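Posted in July by Jacqueline Tessier, minutes

Lokilside project, manipulation group meeting. Started 14:00, or close enough to it that the chair let it pass.

Present: Perrine Lecomte (chair), Timothée Hoarau, Bastien Mallet, Jacqueline Tessier (minutes). Gergely Farkas joined by phone from Rurismont and was audible for most of it.

1. Previous minutes

Approved. Bastien asked that "Bastien will fix the labels" be changed to "the labels will be fixed." Declined.

2. Two-arm policy, results so far

Timothée presented. The question was whether a policy trained on corrections (operator takes over when things go wrong, hands back when they stop going wrong) does better than one trained on clean demonstrations only. Training set is 2145 episodes, of which 815 contain at least one correction. Both versions got the same number of training steps on the Plostum cluster.

The corrected version recovers from a bad grasp more often. It also makes more bad grasps. Timothée called this "a richer behavior." Perrine asked him to find another phrase before the report goes out.

Gergely wondered if the policy had learned that the correction comes after the mistake, and was therefore making the mistake first to be polite. There was a pause while people thought about whether this was a joke. Timothée will check by training on the correction segments alone, with the lead-up trimmed off.

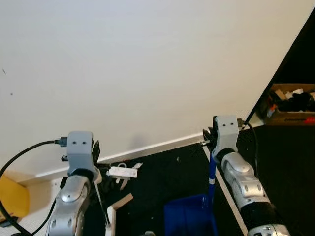
Bastien raised the matter of where a correction begins. At present it begins when the operator presses the pedal, and operators press the pedal at very different moments -- some when the gripper starts to drift, some when the object is already on the floor. He compared 14 episodes marked by himself and by Jacqueline. They agreed on 2. Jacqueline wishes it recorded that hers were right.

Agreed: write one rule for the start of a correction, re-mark a held-out portion with it, and leave the rest alone until we know it matters.

3. Evaluation

Perrine does not want success rates reported without the starting positions fixed in advance. Timothée said they were fixed. Perrine asked where they were written down. Timothée will write them down.

4. Perrin

The draft for Perrin still has last year's method section in it. Gergely said it reads very well.

Actions

Timothée: trimmed-segment run; starting positions, on paper.
Bastien and Jacqueline: correction rule, one page, jointly.
Bastien: labels.
Gergely: new method section for Perrin.

Closed 15:20.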